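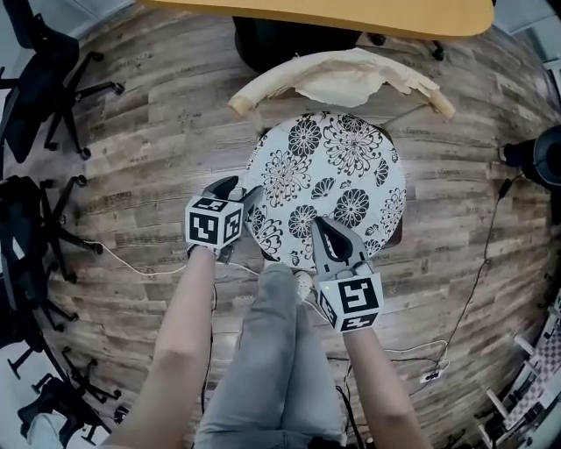

**Figure 1.** Round stool seat, white cover with black chrysanthemum-like flowers.

## 4. What people call a printed flower

We began this part of the study expecting trouble. Printed flowers on household cloth are drawn by designers, simplified for the printer, renamed by the shop and then renamed again at home, so we assumed the names people use would be scattered and hard to group. They were scattered, but the pattern in the scatter is the most interesting thing we found, and we are delighted to give it a section of its own.

### 4.1 Sorting the names

The written survey brought in 412 usable answers from Dretinholm and Talpur. Each person was asked to pick one piece of flowered cloth in the home (a seat cover, a curtain, a tablecloth, anything in daily use) and tell us what flower was on it. No list of flowers was supplied. Akbulut and Başaran then read the answers separately and placed each in one of seven groups. We disagreed on 43 of them and settled those by reading the answers aloud together, a slow method that we recommend warmly to anyone working with short texts.

The groups run from exact garden names ("dahlia," "peony") through family words ("some kind of daisy") to names that have nothing to do with plants at all. That last group was a surprise. People wrote "fireworks," "the busy one" and, in a reply we both loved, "my aunt's hair."

Chrysanthemums gave us the widest spread of names. A flower of the type in Figure 1, with many narrow petals, was called a dahlia, an aster, a daisy, a sunflower and a lotus. Black-and-white prints pushed people further from garden names than colored ones did. This makes sense to us: a gardener leans on color to tell one bloom from another, and once it is gone the petal edge has to do all the work.

### 4.2 The group session

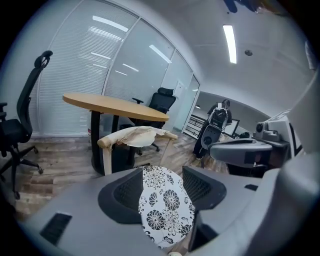 *Murkmont, December*

The session opened on a Wednesday with the question we had saved for last in the survey: does it matter what the flower is? Almost everyone said no, and then they argued over it for most of the morning. One speaker held that a print is a picture of a flower and can be wrong. Another said a print is only a print, and that asking for its species is like asking for the breed of a cartoon dog. We had planned a short warm-up and let it run.

What came out of that talk changed how we read the survey. Names seem to be settled by use inside a household. The first person to need a word ("bring me the sunflower cushion") sets it, and later doubts do not shift it, even when someone in the house knows plants well. Several speakers could say who had first named a given cloth, and at least two still held a small grudge!
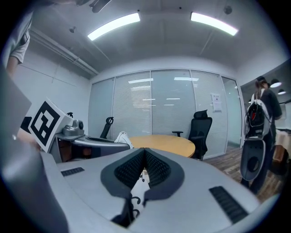
*Word count, full text: 3,580*

### 4.3 Shop names and home names

We also compared home names with shop names, using the pattern book of Jusum, a small maker of printed covers whose staff kindly let us read their back issues. Shop names hardly ever made it through the front door. A print sold as "Evening Garden" was "the dark flowers" in one home and "the cabbages" in the next. Color words lasted best, and place names did not last at all.

There is a limit to note. Both towns in the survey are fairly small, and a neighbor's word for a popular print may travel from house to house. We did not ask respondents whether they had talked with each other, and we should have. A second round could add that question and also ask children and adults in the same home separately — we suspect the children are doing more of the naming than our answers show.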